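Araba Darko Wants You to Stop Tidying Your Desk

By Ankit Bhatia
April 12, 2022

Araba Darko has spent the better part of her working life looking at other people's desks, and she still gets excited about it. When I reached her she was just back from a small engineering office that had asked her to sort out its workroom, and before I'd finished saying hello she was telling me about the cables.

"They'd bundled everything!" she said. "Every single cord, zip-tied, all the way down the leg. It looked gorgeous. And then somebody wanted to slide a monitor over by the width of a hand and they had to get the cutters out."

Darko runs Trusterard, a two-person outfit that sets up desks for people who do technical work: programmers, lab staff, a few translators. Her partner in it is Miroslava Krajčí, a cabinetmaker who builds the desktops. They met when Darko ordered a desk from her and sent it back twice. "I was a terrible customer," she said. "She was right about the depth, too. I wanted it shallow because shallow looks neat in a small room. She told me I'd have my nose on the glass, and I did."

Depth is the first thing she talks about with anyone. People will spend weeks picking a screen and five minutes picking what it stands on. She likes a top deep enough that you can put the monitor back where your eyes are comfortable and still have a whole strip behind it along the wall. That strip is her favorite part of any desk. She calls it the shelf, even though it isn't one.

"Everything you can't throw out yet lives on the shelf," she said. "Boxes, mostly. The box your gadget came in, the box for the other gadget, the one you're keeping in case you have to send it back. Designers hate the boxes. I love the boxes! They're standing up, they take no room, you can read the side of them from your chair. If you put them in the closet you'll never know what you own."

I asked whether she really leaves them there when she's being paid to set up a room.

"I turn them so the labels face out. That's the service."

Then there are the snacks. Darko has firm views on snacks, and they're more generous than I expected. She won't make anyone eat in the kitchen. If a person is watching a long job run on a screen, she said, they are going to want chips, and the chips are going to be within reach, and a rule against it only means crumbs in a drawer. 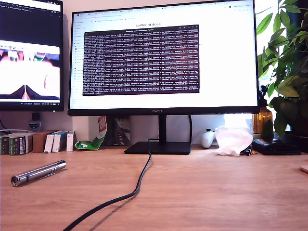
"Give it a spot," she said. "Behind the screen, off to one side, wherever. What I care about is that the front of the desk stays clear, the part where your arms go. You can have a whole grocery store at the back for all I care."

She is just as relaxed about a cable that runs across the top of a desk. Krajčí used to drill a hole in every desktop for cords, and they've given that up unless the customer asks. Vilém Štefanec, who rents a room above the Trerau bakery and was one of their first customers, had his hole in exactly the wrong place inside of a month. He'd switched sides with his screens. Krajčí plugged it with a round of matching oak, and Darko says he now shows it to visitors.

Oak comes up a lot with these two. Krajčí likes it light, with a plain oil finish, and Darko likes what it does for people who look at dark windows full of tiny text all day. Black monitor, black stand, black cord, and then this warm pale wood under it all. "Your eyes come down off the screen and they land on something nice," she said. "I can't prove it does anything. I just notice people put their hands flat on it when they're thinking."

On the question of two screens she's less easygoing. She wants the one you read on straight in front of you and the other one off to the side, and she isn't bothered if they don't match. Different sizes are fine, different heights are fine. She once set up 26 desks for a company called Alisero, where the manager, Oldřich Kolář, had asked for every pair of monitors to line up along the top edge. By February, she said, most of them had drifted, and Kolář called to ask if she'd come back and fix it.

"I told him they'd fixed it themselves. Go sit in one of those chairs! Somebody moved that screen because their neck hurt."

What does it cost to do this well? Less than people fear, she said, and she got quite animated about it. The desk is where the money should go. Nearly everything else can come secondhand or wait. She tells customers to hold back up to 500 dollars from whatever they'd planned to spend, work in the room for 20 days, and then see what they've been reaching for. Often it's a lamp. One man wanted a hook.

She's also trying to get Krajčí to offer a smaller top for rented rooms, something one person could carry up a flight of stairs. The first try, which they named the Vondráček after the street their workshop is on, was a little too heavy. The second is clamped up and drying now.

"Come and see it," Darko said. "Bring your own boxes."

Recent
Krajčí on oiling a desktop, and when to leave it alone
The lamp question: readers write in
A workbench in a hallway
Chairs we've kept for ten years
What's on your windowsill?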